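Folding slippery sports stuff so it stays folded?

Asked in Laundry & Clothing, October 2026
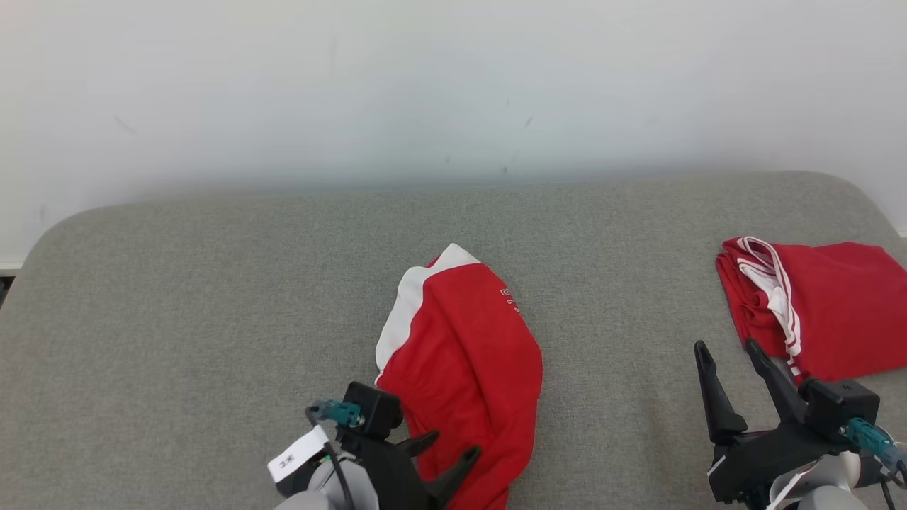 Question

Two red things on the couch, one folded, one still in a heap. The folded one is fine while it sits there but give it one trip to the drawer and its a mess again. Thats my whole problem. Cotton tees no issue, I fold those in my sleep. The slick sporty stuff just slides open.

Got a teen in a summer league since June so theres a LOT of it now. Mostly red, some with white panels or stripes. I fold on the couch because the table is always full of homework. Gray fabric seat, kind of textured, soft. Does the surface matter? Also does anybody iron this stuff? I'm scared of the lettering.

Tried rolling, came undone. Tried a Kurum folding board from my sister, too wide for shorts.

Brenda Ulloa

3 answers

Answer 1 (marked helpful, 60 votes)

Surface matters some. A couch cushion gives when you press so you never get a sharp crease. Put a big cutting board or a tray on the seat and fold on that. I use the lid off a Dresari storage bin.

For shorts:
Lay flat, front up, smooth from the waistband down.
Fold in half, leg on leg. The crotch makes a little point, tuck it in so you have a straight edge.
Bring the hem up to about two thirds.
Fold the waistband down over it and push the hem INTO the waistband. Elastic holds it shut.

That last part is the one that fixed it for me. They don't open in the drawer, don't open in a gym bag either.

Tops are harder, no elastic. Sleeves in, thirds longways, then fold up from the bottom and stand them on edge in the drawer packed close so they hold each other up. If theres a stripe down the side use it as your fold line, way faster than eyeballing.

Don't iron over the lettering. Inside out, low, thin towel on top if you realy have to. Mostly I hang them right out of the washer and skip it.

Karthikeyan Nair

Answer 2

just hang them?? cheap hangers, done. no folding

Answer 3

Agree on the waistband tuck. Would add, skip the fabric softener, mine came out slicker with it and folded worse. Also fold same day. If a jersey sits balled up overnight the wrinkles stay in and then it won't lie flat for you.

We have a Rondonuwu drawer divider, nothing fancy, keeps the tops upright. Shoebox with the lid off does the same job.

Comment from Brenda Ulloa: waistband thing works!! did all the shorts tonight. tops still so so, trying the shoebox tommorow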